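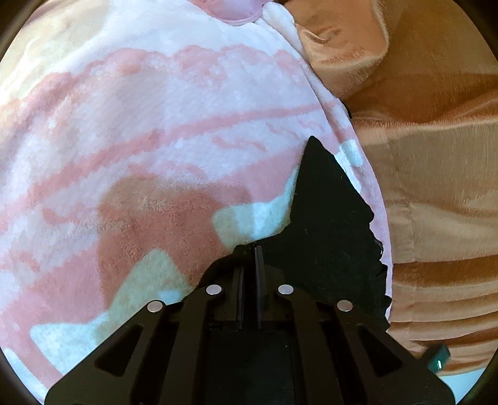 20 January 2018

I've been meaning to write about the winter bed for ages, and as it has rained in Grirbridge since breakfast I have run out of excuses. Regular readers (hello, both of you!) will know I have strong feelings about fleece. My mother thought it was a sort of cheating and that anyone who was cold wanted another wool blanket, or possibly a brisk walk. I held out for years. Then we moved to Zamside, into a bedroom with two outside walls and a window that whistles, and I went soft on the whole question.

So now the bed gets its winter layers, and a proper sort-out every other Saturday, when everything comes off in a heap and I find out what has been living in it. Pink and white fleece, the tan plush, the pink sheet, and always some small black thing that has worked its way down between the lot. I do wish somebody would make dark clothes that stayed in the wardrobe. They hide beautifully in a fold and then go through the wash with the pale things, and by the time they come out they have collected every bit of fluff going.

The plush is the difficult one. It's lovely to sleep under, but it slides about and it hangs on to creases as though it were paid to, and the shading changes every time you stroke it the wrong way, so that I can never tell

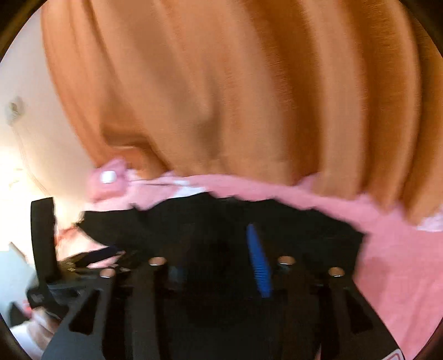 whether I've got it straight or have just brushed it flat. I used to fold it on my own with my chin, like a beach towel. These days I hang it over something first and let it drop for a bit while I deal with the sheet, and it does come out neater. I also shake everything out of the back door, which the neighbours must enjoy.

Washing is simpler than I used to make it. Cool, gentle spin, no softener on the fleece, and only one big thing in the machine at a time. My old Joubert takes 8 kilos according to the booklet, but I'd like to see the person who wrote that get a double blanket and a sheet in it. The one time I tried, the sheet swallowed everything else and came out as a sort of pudding.

Black bits go in a pile on the sheet as I find them, where they show up, and get sorted last. 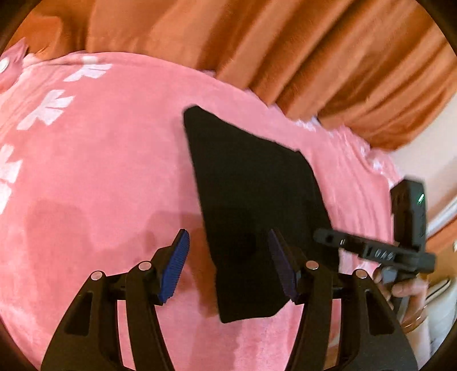
One reader wrote back in September that she never sorts on the bed at all, as she only ends up lying down on it, and that a tumble dryer on the cool setting with nothing else in it lifts the fluff off dark cotton better than any roller. I've tried the dryer idea twice now and she's quite right, though you do have to empty the filter first. The lying down I can't help her with.

Next on the list is the spare room, where there is an Arkness quilt I haven't unfolded since we moved. I'll put the kettle on before I start that one.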